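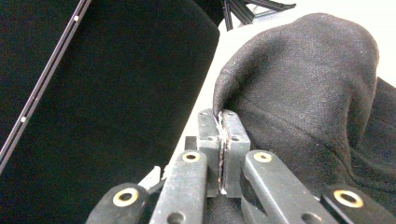

Ruxandra Ursu
07/09/2018

Black cloth, black padding, black metal legs. Not much colour in the back room at Andberg this week, where the sorting for the October reopening has got going at last.

The hall has been shut since the roof leak in spring. Everything soft had to come out – cushions, seat covers, stage cloths, the lot – and it has been sitting in piles ever since. Delia Văduva, who has the list, puts it at 504 pieces. Almost 300 had been gone through by last night.

Most of it is fine. Some smells of damp and is going to Gatska for cleaning, 10 bags so far, with the van due back for more. What can't be saved goes to the tip, and there is less of that than people feared.

The black cloths are the slow job. They all look the same in a heap and they are not the same, three different lengths and two weights, and the labels came off years ago. Each one gets opened out, checked for holes, measured, folded and pinned with a paper tag. "You think you've got a short one and it just keeps coming," said Vasilică Hodoroagă, who has done most of the folding. He wants the tags sewn on this time. No decision on that yet.

Seats next. The padded ones need brushing down before they go back in, lint mostly, and a few want new covers. Deven have quoted for the covers but the price was not given out. Eskil Sæther said the old fabric would of lasted longer if it hadn't been stacked against a wet wall.

Folding stands and loose metalwork are being kept to one side untill somebody can match them up with their bolts.

Seating for the first night is put at 268, a bit down on before as the back row stays out while the floor is looked at. Programme still to come. Miranda are opening, that much is settled, and tickets will be sold at the door and from the shop next to the hall.

More hands wanted for the folding, mornings best. Ask for Delia at the side door – the front is still locked. Bring your own gloves if you have them.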